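## 4. Release gaps and the "third album" announcement

Start with the raw set. 1,154 press announcements collected, 876 kept after cleaning. The rest were dropped for the usual reasons: duplicates, reissues passed off as new records, tour-only notices, two languages we couldn't code. Coding sheet is in Appendix B. Coverage is thin for the early years and we don't try to fix that here.

What we wanted from the announcements was simple. When does an indie act say a record is coming, when does the record come, and what does the text say about the artist in between. Earlier work (Section 2) treats the gap as dead time. We think it's where most of the talking happens.

### 4.1 Length of the gap

Debuts are announced late. Often the single is already out and the album notice just catches up with it. Second albums get more run-up. Third albums get the most, and also the most delays, which makes the average a poor guide; we report medians in Table 3 and leave the long tail alone. Fivau is the extreme case in the set. Third record announced, moved, renamed, moved again, and the second notice doesn't mention the first one at all. We coded that as one release. Tonantzin Villalobos coded it as two in the first pass and the disagreement is kept in the file.

Label size matters less than expected. The 51 labels range from one-person outfits to imprints with a full press desk, and the gap hardly moves between them. What does move is the number of notices per record. Bigger desks send more, shorter ones, and repeat the tracklist everytime.

### 4.2 Words used

"Mature" is the word. Also "honest," "personal," "most ambitious to date." Nearly absent from debut notices, common by the third. We split these into words the artist is quoted saying and words the label puts in its own voice, since the first draft of this section lumped them together and a reviewer rightly objected. The split is messy. Plenty of notices say the artist "calls" the album something and then give no quote. Those went in a third bin, and the bin is big.

Masville is a useful counterexample. Small label, plain notices: title, date, format, where it was recorded. No adjectives for the artist. Their acts still get called mature in the reviews, so the press sheet can't be the only source of the word. Either reviewers bring it along themselves or they pick it up from other labels' sheets. Our data can't separate the two.

### 4.3 Interviews

30 interviews, mostly artists, a few press officers. Done by phone or in person, whichever was quicker. Yulan Hao ran most of them. Questions in Appendix C.

Three themes came up enough to report. First, the date is usually picked by the pressing plant's calender and the label works backward. Second, artists don't read the notice before it goes out, or read it too late to change it. Third, the self-description in the notice tends to come from a bio written for the previous record, with the ordinal changed. One member of Yan put it flatly: "It said second on Monday and third on Tuesday. Same paragraph."

We had expected complaints about delay. Few. Most respondents liked the gap, or said they did, and used it to rework the live set.

**Figure 2.** *(a) Floral wallpaper on three walls. (b) Counter with a faux-marble finish, white plastic appliance. (c) Glossy red panel. Black gripper in (b) and (c).*

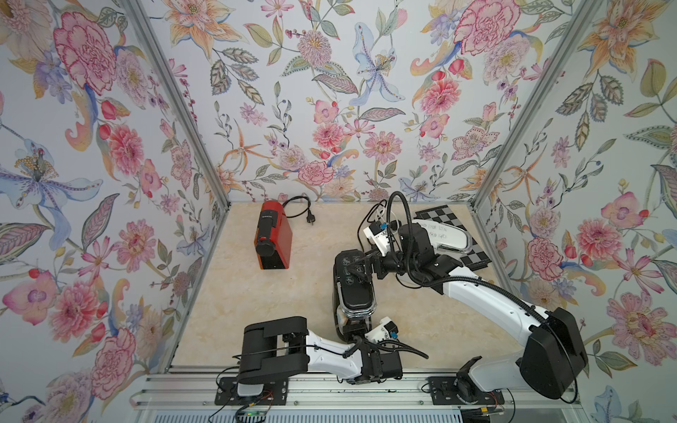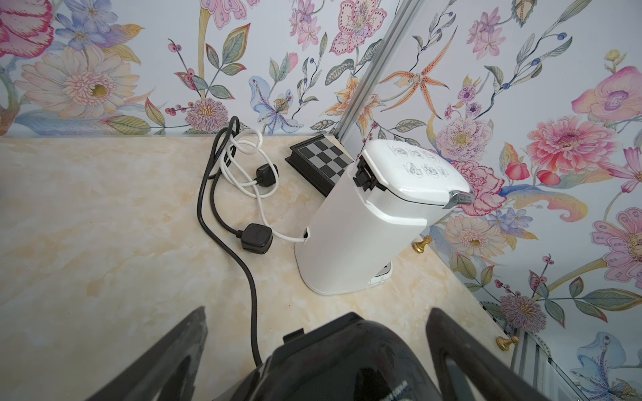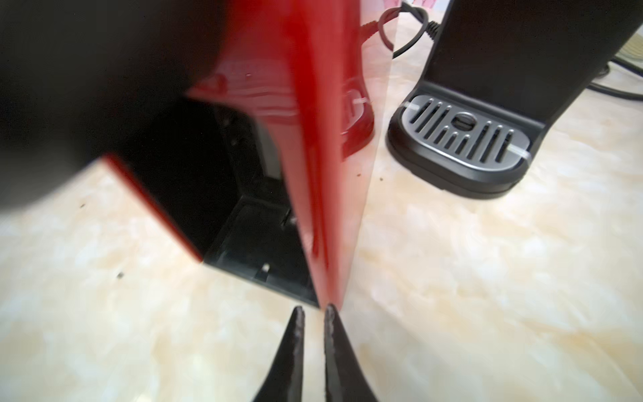 *Tendivwood, 7 May 2026*

### 4.4 Limits

Announcements only. No sales, no streaming numbers, no radio. An album that was planned and never announced is invisible to us, and several interview respondents had at least one of those. Labels that folded took their press pages with them, so the set leans toward survivors.

Coding was done by two people, agreement was fine on dates and poor on tone. The tone categories need another round before anyone leans on Table 4. Planned for July, with a third coder.

Also: "third album" is the label's count, not ours. Some skip the self-released ones. Some count an EP if it was long enough. We kept whatever number the notice used, and flagged the cases where two notices for the same act disagree.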